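Plislow Garment Care
Help Center: Folding and Flat Storage FAQ

These answers cover T-shirts and other light knit tops handled at home or in a small shop stockroom. For wool, silk and anything with beading, use the separate guides. Terms such as "body fold" and "third" are used the same way in all Plislow sheets.

What surface should I fold on?

A flat table at about hip height, with room for the whole shirt and both sleeves. A bed is too soft for a clean crease and puts most people in a stoop. The floor works for one or two items but is hard on the knees over a full load.

Do I need a cover on the table?

It helps. Bare tabletops let light knits slide, and any rough spot can pull a thread. A plain cotton sheet gives enough grip to hold a hem in place while you work on the other end. Choose a color that contrasts with most of your laundry, so the edges of each shirt are easy to see. Avoid terry cloth, as lint transfers to dark garments.

Does the cover have to be ironed?

No. Shallow creases in the cover do not print through to a shirt during the short time it lies there. Thick ridges and bunched areas should be pushed toward the far edge, away from where you fold. If the cover shifts during work, clip it to the table at the back corners.

Which way up does the shirt go?

Front side down, for all methods in this FAQ. The print or chest then ends up on the outside of the finished fold. Place the hem nearest you and the collar away from you. Some people prefer the shirt sideways, which is fine for the two-pinch method but makes the body fold uneven.

How flat is flat enough?

Side seams should lie at the edges of the shape, and the front and back hems should line up. Faint wrinkles in the body can be left alone. A wrinkle that crosses a fold line should be smoothed out first, working from the center toward the sides with an open hand.
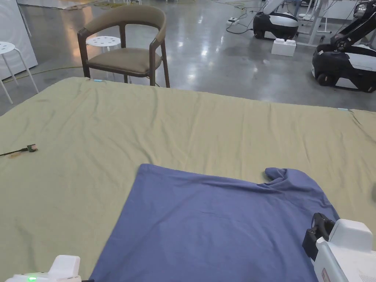
Sleeves are the usual source of trouble. A short sleeve that stands up or twists at the shoulder will add a lump on one side of the stack. Press it down at the shoulder seam, then draw the cuff outward until the underarm seam is straight. Repeat on the other side before making any fold.

What is the standard body fold?

1. Fold one side in toward the center, so the crease runs from mid-shoulder to hem.
2. Turn the sleeve back so it lies inside the folded panel.
3. Repeat with the other side.
4. Fold the hem up by one third.
5. Fold again to meet the collar.
6. Turn the shirt over.

How wide should the finished fold be?

For most adult shirts, 11 inches suits an open shelf. Drawers vary, so measure the inside width and divide by the number of stacks you want. Leave a small gap between stacks or they will drag on each other when the drawer opens.

Should I use a folding board?

A board gives a consistent width and is worth having for shop stock. The Zamo 751 and the larger Zamo 901 are the two referred to in our sheets. Use the 751 for children's and small adult sizes. For mixed household laundry, folding by hand takes almost the same time, as the shirt has to be centered on the board for each fold.

Why do my shirts lean when stacked?

All the thick edges are on one side. The collar end carries more layers than the hem end. Alternate the direction of every second shirt, or file them upright in a drawer with the fold facing up.

Can I fold a shirt that is still slightly damp?

No. Moisture trapped between layers causes odor and sets the creases. Check the collar rib and the underarm seams, which dry last. If either feels cool, hang the shirt again.

How do I handle very thin or stretchy knits?

Lift them with both hands, one at each shoulder or one at each end of the hem. Picking up by a single point stretches the fabric and throws off the alignment you have just set. Vakulenko jersey blanks are a common case: the hem curls as soon as it is released, so hold it down with one palm while the other hand makes the first fold.

How do I remove a hard crease from storage?

Hang the shirt overnight in a humid room. If the line remains, use a low iron on the reverse side, keeping off any print. Refolding along a slightly different line each season prevents the crease from becoming permanent.

Who maintains this page?

Natália Frade, textile care desk. Last reviewed in April. Corrections can be sent through the contact form.

Related articles
Folding long sleeves and hooded tops
Drawer dividers: measuring for the Meldale range
Storing knitwear over summer
Removing lint from dark cotton

We use cookies to remember your settings and measure visits to this site. Accept all | Manage preferences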